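Re: [gripper-users] Cumel handheld kit - worth it for a small group?

On 11/12/2021 a list member wrote:
> We have a quote for the Cumel pair from Gidero and can't decide.
> Are the pads any good, and is the thing too heavy to hold all day?

Hello, and welcome to the list! We have had our pair since January, so I can at least tell you how they have held up for us. The weight is fine for up to 70 minutes, and after that my wrist starts to complain - the Plerach was worse, if that helps. We are using ours for bathroom chores at the moment. 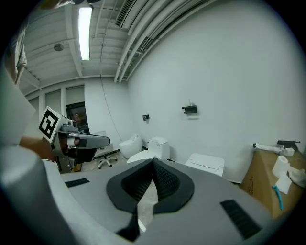

Cumel foam pad up close, second gripper with its marker cube at left, toilets along the wall behind.

The pads I like very much. The notch in the middle lets you go after a paper roll without crushing it, and we have only replaced one so far. Spares come in packs of 12, so do ask Gidero to put a pack in the quote - they did it for us without any fuss. The grip strips I'm less sure of, and I would love to hear from anyone who has tried the ones for the Filip.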